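About us

Hi, I'm Efe, and if you've landed on this page you probably either want to bring a group to see the detector or you're trying to work out what on earth Drokitz is. (It's the name of the hill. We took it because the first sign we bought already said it.)

We're a small physics outfit on the edge of Rurkavville, and what we do is catch muons. They're a heavier cousin of the electron, they get made when cosmic rays smack into the upper atmosphere, and they come down on your head all day long without bothering you in the least. We count them, we time them, and we measure how many make it through rock. There's an old slate tunnel under the hill with 80 meters of stone on top of it, and that's where our main detector sits. The second one is up in the shed next to the parking lot, so we can compare the two.

It started with Dezső Vass, who taught physics at the high school for years and built the first counter with his students out of secondhand scintillator panels. I was one of those students! I went off, got a degree, worked at a bigger lab where I saw my own experiment maybe twice a year, and came home. Dezső had kept the thing running the whole time and had a shelf of notebooks to prove it. We signed the lease on the tunnel that April.

There are 11 of us now. Rhun Lougher looks after the electronics and is the person to write to if you want raw data (please tell him which months you need, the full set is enormous). Tibor Jakab does the simulations, and he also answers the phone before noon. Sándor Barta runs the school program. The rest of us move around depending on what's broken. 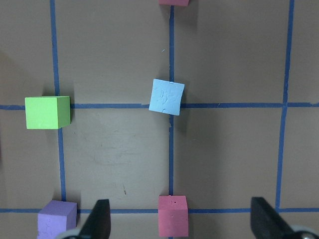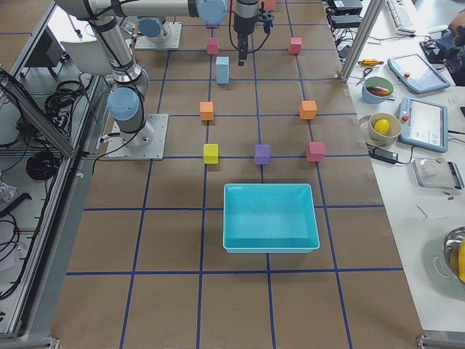 Our big project at the moment is called Prukero. The idea is to use muons to look for empty spaces inside the hill - old side tunnels that were never put on a map, mostly. Rock soaks up muons and air doesn't, so if more of them arrive from one direction than the rock should allow, there may be a gap up there. It's slow work. You point the detector and then you wait for weeks. So far we have 3284 hours of good running time, and one spot on the north side that we keep going back to. Tibor thinks it's a chamber. I think it's a softer band of rock. There's a cake riding on it.

We also make a tabletop counter called the Boros, which schools can borrow for a term. It plugs into an ordinary laptop, it clicks when a muon goes through (you can turn the click off, and by the second day you'll want to), and it comes with worksheets that Sándor wrote and rewrote after real classes had a go at them. About 830 students used one last year. If your school is too far away to collect it, we can mail it, but you'll need to cover postage both ways.

Visits to the tunnel are in the morning, starting at 10, and take a couple of hours. Bring a warm jacket even in summer, and shoes you don't mind getting muddy. The path has steps and the ceiling is low in two places, so do let us know ahead of time if that could be a problem and we'll set you up at the shed detector, where you get the live display and a much better chair.

Questions are welcome, including the ones you think are too basic. Use the contact form, or call before noon and get Tibor.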